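Local News > Community > Reuse & Repair

Green tables staying put at Clutamora reuse room

Last updated: 5/28/22

ZULLSIDE — The cardboard and cloth sorting room at Clutamora will stay open through the summer, the group said in a short notice. Same building on Ibarra, same hours. The plain green worktables are staying too, after a few weeks of talk about swapping them for something longer.

Money was the sticking point. Rent on the room went up in January and the group needed $2850 to cover the gap. It got there this week — the last $597 came from a bake sale in Stillano.
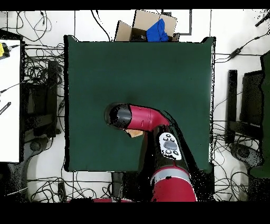 Can people drop off boxes that still have tape on them?
Tape is fine, but food stains are not, and anything greasy goes straight to the trash.

Drop-offs have been heavy since the winter. The room took in roughly 90 bags of fabric last month, mostly bed sheets, towels and old work shirts. Cardboard is harder to put a number on becuase a lot of it goes back out the same day. People moving house come in and take what they need. Small flat pieces go to the schools for art class.

Sorting is done by hand on the tables, one item at a time. Fabric gets a quick look for rips and goes in a box. Cardboard gets flattened, or stays folded open if the box is still good. Regulars had asked for the tables to be kept at the current size, easy to reach across from any side.

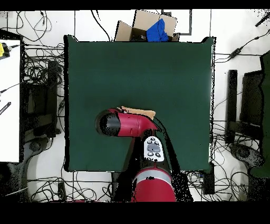
Limit is still 2 boxes of fabric per household per visit. No pillows, no carpet, no foam. Shoes are a maybe — call first. Wet cardboard gets turned away at the door, so keep it covered if its raining.

A second collection point in Stillano is being looked at for the fall but there is no lease yet and no date. Clutamora said it would post hours on the door once thats settled. Parking on Ibarra is street only for now, the side lot is closed for repaving.

Filed under: Zullside, Recycling, Around Town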